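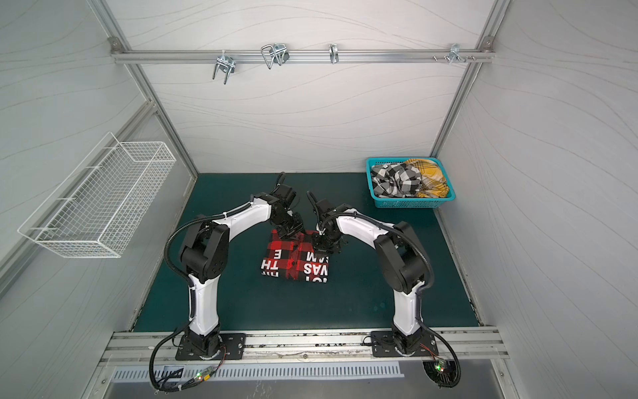 Clothing care claims: what the label is worth
Speaker notes, March 10, 2026

Start without the title slide. Ask who has a shirt they stopped wearing within a year. Wait for hands. Ask who blames the dryer.

I want to be fair to the dryer. People have been told for decades that it eats clothes, and some of that is true, but the lint in the trap is also from wearing the thing, sitting in it, dragging a seat belt over it. The lint screen just happens to be where you see the evidence.

Go to the Dobos claim. Their detergent "extends garment life up to 2 times." Read it out slowly. Up to. Compared with what? I wrote to them in February and got back a brochure. The brochure says the same thing in a bigger font.
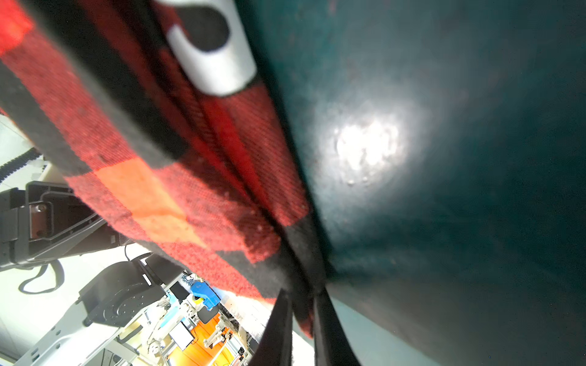

Cotton flannel is the fabric people ask me about most. It pills, and it pills because the surface was brushed at the mill to make it soft. You bought the fuzz. A powder is not going to talk it back down. Turn it inside out, wash it cool, don't pack the drum. That's my entire advice and it costs nothing, so you won't see it on a bottle.

Then Florgate. Their survey had 2216 replies, which sounds solid until you read how they found the people: a card in the box with the product. So, customers. Happy ones, mostly, since the rest had thrown the card out. 184 said they saw "no difference." I'd like to have met them.

Pause here, somebody usually wants to defend Florgate. Let them.
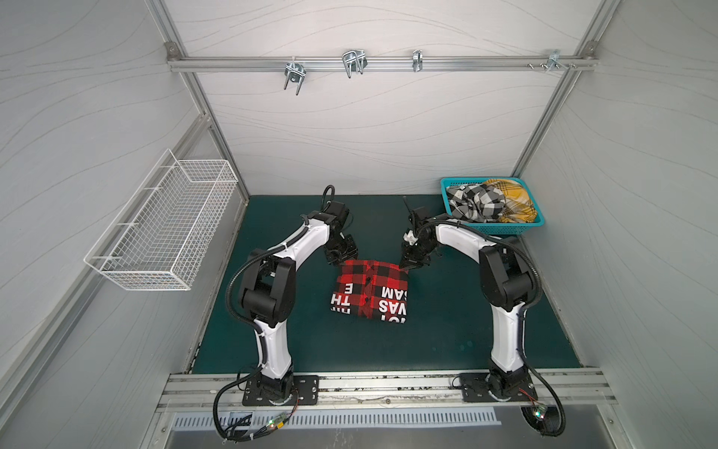

Cold water. I do believe in cold water, with grumbling. It's easier on dye and it's cheaper. It is worse on body oil, and anyone who says otherwise should smell my gym towels.

Zatelgate softener: skip if we're running behind. Short version is that it coats the fiber, feels nice, and makes towels bad at being towels.

The Tetik folding guide says folding a certain way "rests the fibers." I have no idea what that means. Fold so it fits in the drawer. Hang what creases, except heavy knits, which stretch.

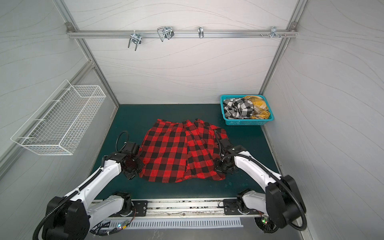 Questions, around 9 minutes. Likely ones: vinegar (meh), dryer balls (a little, maybe), washing jeans (yes, wash them).

If asked what I buy: store brand, half the dose on the cap. Hand the mic back.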